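Trerkine Knit Gloves, Black
Sold as a pair, one size
Stocked by Stelodau, Aleksandra's corner shop for cold hands

I've been through a silly number of gloves over the years, and these are the ones I keep reordering. The Trerkine is a plain black knit with a proper long cuff, the sort you can tuck up under your jacket sleeve so the wind doesn't get in when you're waiting for the bus. Nothing fancy! They go in a coat pocket, they come out of a coat pocket, and if you lose one on the tram you won't cry for a week (you will be annoyed, though, and no, I can't sell singles, I get asked that every winter).

Fit
Stretchy. My hands are small and Przemysław Zawadzka, who does our packing, has hands like dinner plates, and we both wear the same size. They're snug on him and a bit roomy in the fingers on me. If you like a tight fit for fiddly jobs, have a look at the Górecki liners instead.

Wear and fuzz
They do go fuzzy. It's a soft yarn and you'll get stray fibres along the edges, more so if you carry shopping bags in them. I trim mine with nail scissors every now and then — please don't pull at them, you'll end up with a hole.

Washing
Cold hand wash, squeeze them out in a towel and dry them flat. I put a pair through the dryer last August and they came out fitting my niece's doll. Dark colours bleed a little on the first wash too, so keep them away from your good tea towels.

What I use them for
Walking the dog, scraping the windscreen, unpacking the cold stuff from the freezer chest. They're not waterproof, so for snowballs or washing the car you want the Keveo pair with the rubber palm.

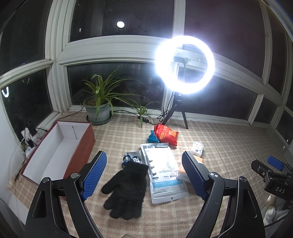
Black knit glove laid flat on the plaid cloth, cuff up towards the window.

Delivery and returns
Orders over 2 pairs go out in a padded bag, otherwise it's a regular envelope. You've got 10 days to send them back if they're unworn and still have the tag on. Just pop a note in with your order number so I know whose they are.

Back in stock 03/02/2024, black only. Grey is still on order and I'll update the page when I hear from the supplier.

Aleksandra Bielecka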